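Ticket 234: Spülmaschine zieht kein Wasser mehr, Elternküche Filtitz
Kategorie: Küche / Großgeräte
Status: gelöst (ich lasse es trotzdem noch offen, siehe ganz unten)
Gemeldet von: Lesia Kostiuk
Bearbeitet von: Vira Vakulenko

Worum geht's
Hallo zusammen, ich schreibe das hier mal ausführlich auf, weil wir beim letzten Mal alle vor dem Gerät standen und keiner mehr wusste, was im Jahr davor die Lösung war. Also: Die Bonance in der Elternküche (die schmale, links neben dem Herd) startet ganz normal, brummt, pumpt kurz ab und macht dann einfach nichts mehr. Nach ein paar Minuten piept sie und das Wasserhahn-Symbol blinkt. Lesia hat es gemeldet, nachdem sie das Frühstücksgeschirr eingeräumt hatte. Das durfte sie dann komplett wieder ausräumen und von Hand spülen, sorry Lesia!

Was vorher schon probiert wurde
Lesia hatte die Maschine aus- und wieder eingeschaltet und das Kurzprogramm genommen. Gleicher Fehler. Dann das Programm mit 60 Grad, auch nichts. Sie hat außerdem das Salz nachgefüllt, was sowieso mal fällig war, mit dem Fehler aber nichts zu tun hat.

Schritt 1: Wasserhahn unter der Spüle
Klingt blöd, war aber letztes Mal tatsächlich der Grund. Da hatte jemand beim Putzen den Eckhahn halb zugedreht. Diesmal war er ganz offen. Ich hab ihn einmal zu- und wieder aufgedreht, damit er nicht festsitzt. Geht schwer, aber geht.

Schritt 2: Kommt überhaupt Wasser an?
Hahn zu, Zulaufschlauch von der Wand abgeschraubt, Eimer drunter, Hahn vorsichtig wieder auf. Es kam ein ordentlicher Strahl, der Eimer war ruckzuck halb voll. Am Druck lag es also nicht, und damit war auch meine schöne Theorie mit den Bauarbeiten in der Trakitz dahin. Wer das nachmacht: bitte einen großen Eimer nehmen und keinen Putzeimer mit Riss (ich spreche aus Erfahrung, meine Socken auch).

Schritt 3: Das kleine Sieb im Zulaufschlauch
Sitzt direkt im Anschluss, man sieht es erst, wenn man mit der Taschenlampe reinleuchtet. Mit der Spitzzange ganz vorsichtig rausziehen, am Plastiknippel in der Mitte. Bei uns hing da eine graubraune Schicht drin, Sand und Kalkkrümel, richtig fies. Ich hab das Sieb eine halbe Stunde in Zitronensäure gelegt und danach mit einer alten Zahnbürste geschrubbt. In der Zwischenzeit hab ich die Anleitung gelesen, soweit man die noch lesen kann. Seite 13 ist die mit den Blinkcodes, die klebt innen an der Schranktür. Bitte hängen lassen! 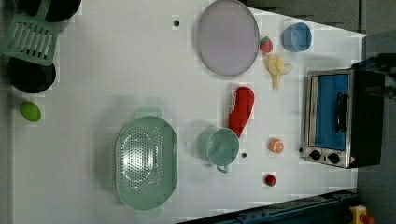 Schritt 4: Alles wieder dran und Testlauf
Sieb rein, Schlauch handfest angeschraubt, mit der Zange noch eine Viertelumdrehung. Hahn auf, Küchenpapier um die Verschraubung gewickelt, gewartet. Trocken geblieben. Dann Kurzprogramm ohne Geschirr gestartet, und siehe da, sie zieht Wasser! Ich hab mich gefreut wie ein Schneekönig. Leider nur bis kurz vor Schluss, da kam der nächste Fehler: Abpumpen bricht ab, unten steht eine Pfütze.

Schritt 5: Dann eben noch das Sieb im Innenraum
Unteren Korb raus, Siebeinsatz gegen den Uhrzeigersinn drehen und rausnehmen. Inhalt: ein Stück Etikett von einem Marmeladenglas, drei Olivenkerne und ein Zahnstocher. Der Zahnstocher steckte genau da, wo das Flügelrad von der Pumpe sitzt. Also Stecker raus (bitte wirklich!), Wasser mit dem Schwamm ausgeschöpft, Abdeckung abgezogen und das Ding mit der Pinzette rausgefischt. Das Flügelrad lässt sich jetzt wieder mit dem Finger drehen. Es ruckelt dabei ein bisschen, das soll laut Anleitung so sein.

Schritt 6: Zweiter Testlauf
Diesmal komplett durchgelaufen, kein Piepen, kein Blinken, unten kein Wasser. Danach einmal mit Geschirr, ebenfalls alles gut. Nur die Gläser waren etwas milchig, da muss Klarspüler rein. Steht auf der Einkaufsliste.

Kommentar von Lesia Kostiuk
Super, danke dir Vira!! Hab heute zweimal gespült, läuft. Kurze Frage: Ich höre beim Wassereinlauf jetzt so ein Zischen, war das früher auch schon? Und die Olivenkerne waren nicht von mir, ich mag gar keine Oliven.

Antwort von Vira Vakulenko
Das Zischen hab ich auch gehört. Ich glaube, das fällt bloß auf, weil jetzt wieder richtig Wasser durchkommt, sicher bin ich mir aber nicht. Ich hab bei Pylypenko angerufen, wo wir die Maschine damals gekauft haben. Der Mann am Telefon meinte, solange nichts tropft, sollen wir es beobachten. Ein neuer Zulaufschlauch liegt dort auf Lager, den könnte ich selber tauschen. Wenn ein Techniker rauskommen und das Einlassventil wechseln muss, landen wir mit Anfahrt bei 200 Euro, das würde ich gern vermeiden.

Noch zu tun
Klarspüler kaufen (Lesia)
Zulaufsieb im Oktober wieder reinigen, ich trag es in den Küchenkalender ein
Teller vor dem Einräumen abkratzen, vor allem Kerne und Zahnstocher
Riss-Eimer wegwerfen, der steht immer noch unter der Spüle

Ich lasse das Ticket offen, bis wir wissen, was mit dem Zischen ist. Wenn es lauter wird oder unter der Spüle etwas feucht ist, bitte gleich den Eckhahn zudrehen und hier reinschreiben.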